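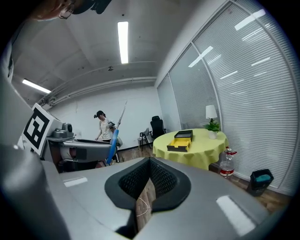

Tips for recording household tasks with hand-held grippers
Workshop notes, updated 24/05/2023

These notes come out of the Cladley study, in which people did small household jobs with hand-held grippers and the recordings were used to train a robot arm to do the same jobs. We kept 2,440 recordings for training. The tips below are the ones that made a difference to the result, plus a few that only saved us time. They should be useful to anyone setting up the same kind of work in a spare room, a shop or a kitchen.

Setting up the room

Use ordinary furniture. A round table with a cloth on it is harder for the arm than a bare bench, and that is the point. The arm trained only on bench recordings did badly when we moved it to a covered table. The arm trained on both did well on either one.

Leave the small things where they are. A lamp, a potted plant, a chair by the wall, a trash bin under the window. We cleared everything away in the first batch and regretted it. When the lamp came back, the arm slowed down and sometimes reached for it.

Close the blinds most of the way. Full sun on one side of the room washes out half of a wide-angle view, and the brightness jumps every time the gripper turns. Overhead lights are steadier. If you want daylight in the data, record a whole session in daylight and label it that way.

Pull the tablecloth smooth before each set, then leave it alone until the set is finished. Wrinkles are fine. Wrinkles that move in the middle of a set caused trouble with our marker tracking when a marker was lying on the cloth.

Cables and floor

Tape cables down or run them behind you. A wide lens looking out past the gripper picks up a lot of floor, and a loose white cable on a wood floor shows up clearly. It does no harm to the training as far as we could measure, but people step on it.

Water bottles can stay on the floor, away from the table legs. Keep caps on.

Markers

Print markers on matte paper. Glossy paper reflects ceiling lights and the square is lost at certain angles.

Leave a white margin outside the black border. Our first sheet was trimmed right to the black and had to be printed again.

Glue the marker to a stiff backing before you mount it on the gripper. Tape at the corners lets the middle lift, and a curved marker gives a wrong position that looks reasonable until you plot it.

Check markers at the start of the day and after lunch. Wipe with a dry cloth.

Holding the gripper

Start with the gripper still for 2 seconds, then move. Do the same at the end. The software needs the still part to line up the camera with the motion data, and recordings without it had to be cut by hand.

Move at the speed you would use for a full cup of coffee. Fast wrist turns blur the view. Slow motion is no better: the arm copies it, pauses included.

Keep the thing you are about to grasp in view between the fingers. If you can't see it past the padding, the camera probably can't either. Come in from a little higher and tilt down.

Check the finger padding for wear. Once the surface goes smooth, light plastic parts slide, and people squeeze harder to make up for it. The arm then squeezes harder too.

If several people are in the room with grippers, agree on who is recording. The others can stay in view. Faces and hands in the background did not hurt our results, but two people reaching for the same object did. Get everyone's permission before you start, including people who are only there to help.

Boxes and drawers

A small box with a pull-out drawer is a good first task. It has a clear start and a clear end, and it can be reset with one hand.

Pick a drawer that is a different color from the box. In our Allero tests the arm found a bright drawer sooner than one that matched its case. Add the matching kind later.

Don't always begin with the drawer shut. Leave it partly open in some recordings and fully open in others. This was the largest single gain we saw. Arms trained only from a closed drawer would push at one that was already open.

Turn the box a little between recordings. A quarter turn is too much for beginners. A hand's width to the left or right, with a slight angle, is plenty.

If the box slides when you pull, hold it with the other gripper. A rubber mat also works, but then the arm learns a box that never slides.

How many recordings

For one task on one table, 129 recordings were enough to get a working arm. More of the same added little. Moving to a second room with a different table added a lot, even with far fewer recordings.

We used the Sheehan checklist for scoring: drawer reached, handle touched, drawer moved, drawer open, gripper clear. Score each of the 5 steps separately. A single pass or fail hides where the trouble is, and in our case it was nearly always the handle.

Throw out recordings where the gripper was bumped or the lens was covered. Keep the ones where the first grasp missed and the second one worked. We removed those at first, and the arm had no idea what to do after a miss.

Storing the files

Name the folder for the room and the task before you record. Copy files off at every break. The Ralico cards we used filled up sooner than expected and gave no warning, and we lost most of an afternoon in February that way.

Write down the lens settings with each batch. Changing the field of view halfway through means treating everything after it as a new set.

Charge both grippers overnight, even if only one was used.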